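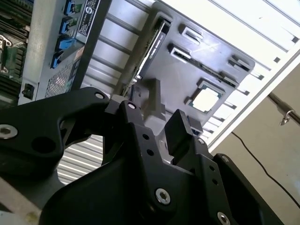
Fusau is the lopsided peak at the head of the Hikby valley, and it's the one I've gone back to more than any other in the range, so forgive me if I run on a bit. From the road end it looks like a broken tooth leaning east, with the higher Prollus behind it and a long, toothy ridge joining the pair. Most parties come for the West Ridge, which has good rock, a couple of airy steps and a walk-off that's kind to the knees. The belays are a mix of slings on spikes and old bolts, and if you're trying to spot the bolts, think of the round silver bolt head with the hex socket on the wide black plate in the top photo. The ones on Fusau are a lot grubbier and usually have lichen growing up to the rim, but that's the shape to look for!

Name and early climbs

The name is older than any of the maps and I've heard it explained as "the leaning one" and as "the barn," depending on which side of the valley you're drinking coffee. The first people on top were almost certainly hunters, going up the scree on the south side, because there was already a cairn there when the first party with a rope turned up. They wrote a cross little note about it in the hut book.

The West Ridge was first climbed in one push by Aicha El Idrissi, alone, in a wet July, after the partner she'd planned to go with turned back at the snow with a bad ankle. Her notes are wonderfully short. The crux gets four words ("step left, be brave") and I still can't improve on them.

Getting in

Leave the car at the gravel pull-off below the Hikby bridge and follow the true left of the river. The track is obvious until the first big slip, then it isn't. Stay low, on the river stones if the water lets you, and pick it up again at a stand of dead beech. After that it climbs steadily through forest and pops out in the tussock below the Lapointe Hut. I take roughly 4 hours with a full pack and a long lunch, though fit people are a good deal quicker.

Lapointe has seven bunks, a bench, a rain tank and a door that needs a shoulder. No stove, so bring your own. If it's full there's flat camping beyond the creek, pretty sheltered from everything except a northerly, which comes straight down the valley and will have your tent pegs out in the night. Ask me how I know.
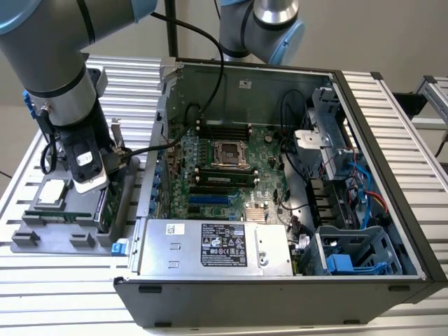

From the hut you go up the moraine wall behind the tank, sidle under the first bluffs and gain the snow basin by its left-hand edge. Early in the season it's all one easy slope. By late summer a gap opens along the top, and you may have to go well right, almost under Prollus, to find a bridge you like the look of. I carry crampons all year. The basin faces south and holds its ice in the shade, and I've seen people in light shoes have a truly miserable morning there.

The West Ridge

Gain the crest at the obvious notch. The first part is scrambling on big blocks, some of which wobble, and most parties move together. The rope comes out at a smooth gray step with a crack in its right side. Climb the crack, then a slab, then a corner that looks horrible and is full of lovely hidden holds. Above the corner you meet the crux, a blank-looking wall where the route sneaks left around an edge with a lot of air below it. Step left, be brave.

After that it's a stroll along the crest to a false summit, a short down-climb and the real one, which has room for a small picnic. Take a light rack, mostly mid-sized gear, and plenty of slings.

Other routes

The South Scree is the hunters' way, a slog going up and great fun coming down. The East Face has been climbed, but the rock is rotten and I've only had one look at it from the bottom, which did me fine. The traverse to Prollus is the big day out. It involves a 40-meter abseil into a gap, and once you've pulled your ropes you're committed to going over the top of Prollus, so get a settled forecast first. Strong parties do it in a day from Lapointe. My friend and I took 2, with a cold night on a ledge in between, and I'd happily do it the same way again for the sunrise.

Getting down

Go down the South Scree from the summit, keeping right of the rock rib. The left side looks friendlier from above and ends in bluffs. At the bottom, cut back west over a low saddle to the basin and follow your own steps home. In mist the saddle is easy to walk straight past, so take a bearing off the foot of the rib.

Conditions and notes

The slip on the Hikby track got a lot bigger after the spring storms, and when I was last through, on Apr 20, 2019, the high detour above it was marked with orange tape on the trees. Follow the tape if the river's up. There's no phone signal past the bridge, apart from a patchy bar or so on the summit.

Keas are a nuisance around the hut. Hang your boots inside.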